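Harsh Katiyar
8 May 2019

Stopped buying food by the week in April and started planning it by the day. A few people asked how it went, so I'm putting it in one thread.
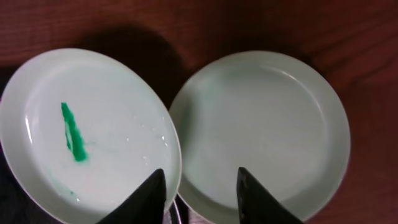 The old way was one large shop and a vague idea of what we'd eat. By the fifth day the spinach had gone to slime and we were ordering in. The fridge was full and there was no dinner in it.

Now I write down the evening meal in the morning, before work. It takes me two minutes. I look at what needs using up first and build the meal from that. If there's half a cauliflower, it's a cauliflower day.

I shop three times a week instead of once. I thought this would cost more. It hasn't so far, mainly as I walk to Vusham and can only buy what I can carry home.

Vusham is the small grocer behind the bus station, for those who don't know it. Veg is better early. The bread is nothing special. They do sell loose chillies and ginger by the piece, so I've stopped throwing away half a bag of each.

Total saved in April compared with March: £91. Most of that is takeaways we didn't order. The rest is food we didn't bin. I kept the receipts in a jar and added them up twice.

Things that didn't work: freezing cooked potatoes (grainy), planning two new recipes in one week (too tired), and telling the children the menu in advance. They start arguing about it at breakfast.

Gautam asked about lunches. I don't plan them. It's leftovers from the night before, or eggs. If there's neither, I have toast.

He also says I should batch cook. I've tried it. By the third box of the same dal I don't want it any more – that may just be me.

One rule I've kept to: no shopping while hungry. I went once straight after a late shift and came home with 5 packets of biscuits and no onions.

Will carry on through the summer and see if it holds when the evenings are busier. If anyone has a decent use for beetroot tops, please reply. We keep getting them and I've only ever fried them with garlic.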